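English Word-Building, evening course
Handout for session 4: compounds, or what happens when two nouns move in together

Right, this is the long version of what I rattled through on the board, because I ran out of time on the last bit and several of you were still copying. Read it with a cup of tea. The reading for next time is at the bottom.

A compound is a word made out of two (or more) words that can already stand up by themselves. Teapot, bus stop, washing-up liquid, blackbird. English makes them all day long without asking anyone's permission, and so do you. If you've ever said "pass me the telly thing" you've made one, more or less.

The first thing to look for is the head. In English it's nearly always the last part, and it tells you what sort of thing you've got. A houseboat is a boat. A boathouse is a house (well, a shed, but you see what I mean). Swap the two halves and you swap the object! The bit in front just narrows it down.

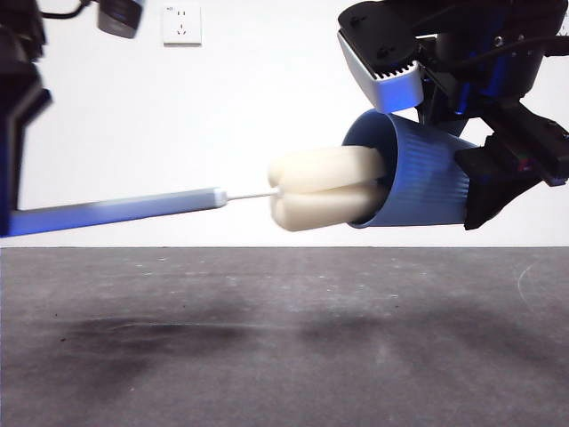
Now for the part I find really fun, the hidden link between the two halves. English simply leaves it out and trusts you to fill it in. Olive oil is made from olives, but baby oil is for babies, and I have yet to meet a learner who didn't stop and stare at that pair. Take the cream sponge brush tucked into the blue ribbed cup: "sponge brush" tells you what the head is made of, but call the same thing a "cup brush" and you're saying what it goes into. Same object, same second word, and a completely different link. Try it at home with knife: bread knife, butter knife, pocket knife, steak knife, flick knife. Write out the missing words for each one, so "a knife for cutting bread" and so on, and see how many different little words you need.

Then there's stress. Say "greenhouse" and "green house" out loud. In the first the weight lands on green, in the second most people give house at least as much. That works nicely for lots of pairs and then lets you down: apple cake and apple pie get different stress from plenty of speakers, and I've heard people argue about ice cream both ways. Use it as a clue and don't lean on it too hard.

Spelling is a mess and I'm not going to pretend otherwise. Some are one word, some have a hyphen, some keep the gap, and dictionaries disagree with each other. My list for this course has 209 compounds on it, and I changed my mind on the spelling of 21 of them between July and now. Pick one dictionary and stick with it for your written work. I won't mark you down for a hyphen. 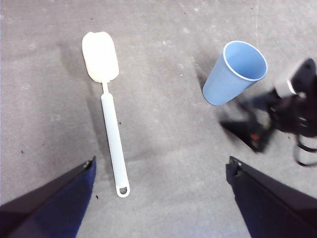
Lapiņa | Course tutor, Flodton Evening Classes | 29/01/2026

A few awkward ones to finish. A redhead isn't a kind of head, and a paperback isn't a kind of back. The head is missing altogether, and you have to supply "person" or "book" yourself. Plurals can wobble too: passers-by puts its s in the middle, while most people now say cupfuls with the s on the end.

For next time, please read chapter 4 of the course booklet (roughly 300 words on each type, so it won't take all evening) and collect ten compounds from packets, shop signs or the bus. Write down the head, the missing link and where you'd put the stress. If two of you disagree about the stress, bring the disagreement with you and we'll start there.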